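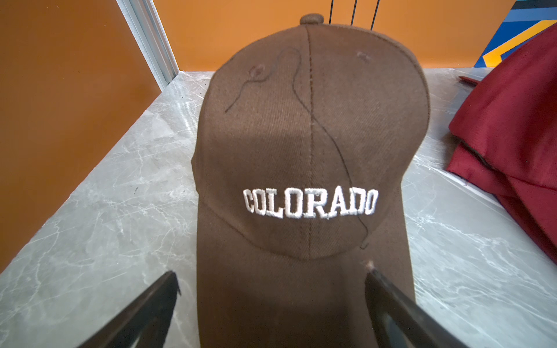 The Colorado cap, brown with raised white letters. One of the "maybe" pile.

How do you decide which travel souvenirs to keep when you're moving somewhere much smaller?

December 1, 2022
Posted by mapleandmoss

Hello everyone, and thank you in advance for reading, because I already know I'm going to go on a bit. My husband and I have lived in the same house in Gornthorpe for 17 years and at the end of winter we are moving to a two-bedroom apartment in Flamaston, to be near our daughter and the new grandbaby (our first!). The apartment is lovely and bright and has next to no storage. One hall closet, a linen cupboard that would struggle to hold the linens, and a locker in the basement that the building manager was very cheerful about and that I would call a tall shoebox.

Furniture has been easier than I expected. We sold the dining set to a young couple who were so happy with it that I nearly threw in the good tablecloth. Books were harder but we got there. What has stopped me cold is the souvenirs. We were never fancy travelers, mostly long road trips in the summer and then a few bigger ones after the kids left, but we always brought something back. Magnets, mugs, caps, a cuckoo clock that has never kept time, little spoons, a rug we argued over all the way home, shells, ticket stubs, maps gone soft along the folds, and a great many tea towels with landmarks on them which I never had the heart to dry a dish with. The boxes came out of the attic in October and they have been sitting in the spare room ever since, looking at me.

I've tried the thing where you hold each item and see how you feel, and the trouble is that I feel something about all of it. I'll pick up a mug meaning to put it in the donation box, and then I remember the diner, and the rain, and how the waitress brought the kids extra whipped cream, and back it goes on the shelf. After a whole afternoon of this I had let go of one ashtray. We don't smoke.

My husband says take photos of everything and let it go. My daughter says bring it all and she'll help me sort it out once we're there, which is sweet, but she has a newborn and I know how that would end. I priced a storage unit too and I don't like paying every month for things I can't see.

So I'd love to hear from people who have done it. Did you make rules? Did you regret what you gave away? And is there anywhere that really wants this sort of stuff, or is it kinder to just throw some of it out? We haven't offered anything to the kids yet and I'm a bit nervous about that part too, so any thoughts there would be welcome.

tincupandthimble

Oh, I feel for you, and congratulations on the grandbaby! I did this a few years ago when I left a farmhouse near Kvaran for a condo, and I made just about every mistake there is, so let me pass along what I learned while the coffee is still warm.

My first mistake was starting with the sentimental boxes when I was tired. I'd do a full day of packing up the kitchen and then sit down after supper to "just go through one box," and either I kept everything because I was weepy or I tossed things because I was cross. Once I moved it to the morning, with the radio on and a timer set, it went so much better. Forty-five minutes and then stop, even if you're on a roll. You'd be surprised how much easier the next morning is when you quit while you're still in a good mood.

The second thing that helped was sorting by trip instead of by kind. I had all the mugs together and all the magnets together, and when you look at a row of mugs each one is the only mug from that place and you can't possibly part with it. But when I put everything from one trip in one heap on the bed, I could see that I had a mug and a towel and a magnet and a snow globe all doing the same job. From each heap I picked the one that made me want to tell somebody the story. Sometimes it was the silliest thing in there. From our honeymoon I kept a motel soap wrapper and let the framed print go, and I have not thought about that print until this minute.

Then ask yourself if the thing can earn its keep. A cap can be worn and a mug can be drunk out of. Please, please use the tea towels! I started drying dishes with mine the week I moved in and it has given me more pleasure than all the years they lay in a drawer. They fade, and that's all right. If you sew at all, or know somebody who does, the ones with the nicest pictures make good cushion covers, and a stack of them backed with flannel makes a play mat for a baby (hint, hint).

As for paper, I bought one of those flat Guvico document boxes with the snap lid and told myself all the ticket stubs, maps and postcards had to live in there. It slides under the bed. When it got full I had to take something out to put something in, and after that I didn't need any other rule. Any sturdy flat box would do the same, I only mention it because I like the snap.

On regret: yes, I do have one. I gave away a chipped blue pitcher because it was chipped, and I still look for it when I cut flowers. That's the whole list. I got rid of carloads, and it's one pitcher. I'd say if there is a thing you're already sad about before you've put it in the box, keep it and don't argue with yourself, there will be few enough of those.

With the kids, I asked once, in a message to all of them together, with pictures, and gave them a date to answer by. I was firm with myself that "no thank you" meant no thank you and I wasn't allowed to sulk. My son wanted only the fish-shaped bottle opener. I had been saving him a whole set of carved bookends. Well, he has his bottle opener and he loves it.

gravelroad_gus

I'd just take pictures and dump it. We moved 306 miles and paid by weight, and when I worked it out later we spent about $250 hauling boxes we never opened. They went straight from the truck to the garage to the thrift store. Spoons sell online if they're silver, otherwise don't bother. Nobody wants mugs. Toss the clock.

secondsaturdaysewing

I wouldn't toss the clock! Or at least, I'd ask around first. There is usually a hobbyist within driving distance who'd be thrilled to have a cuckoo clock to tinker with, working or not, and it's a nice feeling to see something go off with a person who is excited about it.

I wanted to add a few things on where it can all go, seeing as you asked and I helped my mother and then my aunt with this very job. Small thrift shops are pickier than the big ones, so call ahead and ask what they're short of. Ours was overrun with mugs but was glad to get clean caps and scarves in the fall. Schools and after-school programs will sometimes take shells, maps and foreign coins for projects, and the woman who ran the one near us told me maps were always the first thing gone from the craft shelf. Retirement homes like postcards and picture books of places for their activity room. And if your old town has a buy-nothing type of group, you can put up a whole box marked "travel odds and ends" and somebody will come for it before supper.

About the photos. I'm a believer, with one change, and it's that you should write or record the story along with the picture. A picture of a mug is a picture of a mug. My aunt sat at the table and talked into my phone while I held things up, and we have the diner and the flat tire and the dog that followed them along the beach, all in her own voice, laughing. She gave away most of the things afterward quite happily. I think it was the telling she was afraid of losing. You and your husband could do it together in the evenings with a glass of something, and someday that grandbaby will be very glad you did (mine pretend to be bored and then ask for the dog one again).

One more small idea for when you get there. Hang a single shelf somewhere you pass every day, the hallway maybe, and let it be the travel shelf. Put a few things out and swap them with the ones in the basement locker when the seasons change. My mother did this in an apartment that sounds a lot like yours, and she got more enjoyment from that shelf than she ever did from the attic, and visitors always stopped to ask about it.

Measure the rug before you move it, by the way. We didn't, and it spent its first winter rolled up behind a couch.

mapleandmoss

You are all so kind, thank you! I read these out loud to my husband, who would like it noted that he did say photos. We sorted the first boxes into trips this morning and I've already got a bag by the front door. The tea towels are in the kitchen drawer as of lunchtime and I dried the soup pot with a lighthouse. The clock is going up on the Gornthorpe swap page tonight. The rug is coming with us, and yes, I'm going to go find the tape measure right now.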